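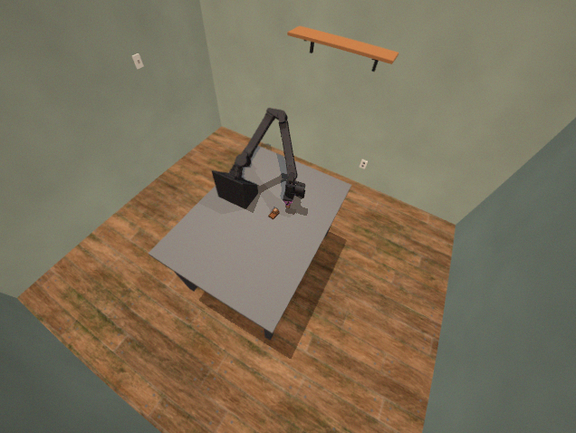
Prurner has been milling solid timber flooring at Sandudow for long enough that most builders in the district have laid some of it, usually without knowing which boards came from which shed. The open day in May was a chance to follow the product from green stock to finished pack. My own interest was in colour and moisture, the two things clients complain about. Colour is judged in place, against the walls and under the furniture. A warm brown plank floor against pale sage-green walls reads quite differently from the same floor against white, and a large table puts a dark patch of shadow over the boards that changes the tone again. A sample board held up in a shop window tells a client very little of this.

Arrival and sign-in

The gate opened at 9 am. Visitors were issued ear plugs and a vest, and closed shoes were checked at the door. We were split into groups of 13, which turned out to be too many for the kiln corridor and fine everywhere else. Our guide was Gudrun Åberg, who runs the drying side. She kept to the order of production and took questions at the end of each stop.

The yard

Sawn boards arrive in bundles and are stacked on strips with the ends sealed. The strips are placed directly above one another so that the load passes straight down to the bearers. One stack near the fence had been built by a new crew and the strips wandered by a hand's width over its height. The boards in it had taken a visible bow. Åberg left it standing for the open day and let people sight along it.

Air drying continues until the stock is ready for the kiln. The yard is laid out across the prevailing wind. Covers go on top only, with the sides left open. At the western end the stacks get more afternoon sun, so the denser stock is kept to the east.

The kilns

There are two kilns in use, a Sutter unit and an older one built on site. The Sutter holds 400 boards at the standard length. The schedule is controlled from sample boards that are pulled and weighed, and the readings go into a paper book as well as the computer. I asked why both. The book goes back further than the computer does, and the crew compare seasons with it.

Case hardening was covered in some detail. Prongs are cut from a cross-section at the end of the run; if they pinch inward, the outer layer is still under stress and the charge gets a conditioning period with added steam. A set of good and bad prongs was laid out for handling. The difference is easy to see once the pieces are side by side. The older kiln gives more trouble here, mostly in the corner furthest from the fans, and boards from that position are marked.

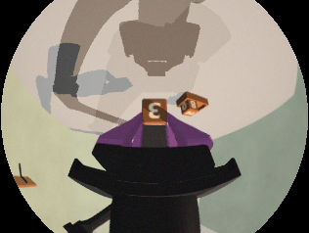 Machining and grading

The moulder cuts tongue, groove and relief in a single pass. Relief on the back face is shallow, and I would have preferred to see it deeper on the wide boards. Benedita Abreu, who sets the knives, checks the fit with short offcuts at the start of each run and again after every knife change. The tongue should enter by hand and hold without rattling. She passed a few around, including one cut with a worn knife, where the top edge had crushed and would have shown as a fine pale line in a finished floor.

Grading is done by eye under flat white light. Three grades are sold: select, standard and feature. The limits for gum vein and knots are posted on the wall, with sample boards beside them. Batch 239 was on the table when we came through and had been held back for colour variation. It was well within standard grade to my eye, but the run had been ordered to match an existing floor at the Dutudow library and the darker boards were being pulled.

Finished packs are wrapped and labelled with the grade, batch and moisture reading. The shed holds 2,000 packs when full. It was well short of that in May.

Acclimatization

The last session dealt with storage on site before laying. The main points:

Open the packs in the room where they will be laid.
Take readings from the subfloor as well as the boards – most call-backs start below the floor.
Run heating or cooling at normal settings for the household.
Keep a written record of readings and leave a copy with the owner.

There was some disagreement in the group over expansion gaps at doorways. Prurner's installation sheet asks for the full gap with a cover strip. Several of the installers present use a cork joint, and Åberg had no objection provided the width is kept.
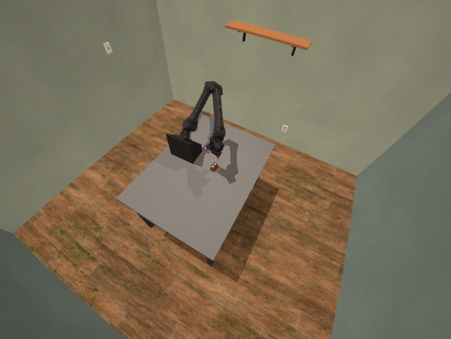 Wood floor and pale sage-green walls, seen from a high viewpoint.

Practical notes

Parking is on gravel beside the north fence and the entrance is tight for trailers. The kiln corridor is warm and narrow. Offcuts are sold by the bag near the exit, and the select ones had gone by noon. Installation sheets can be picked up at the office, where the staff will also look up an old batch from the label on the pack.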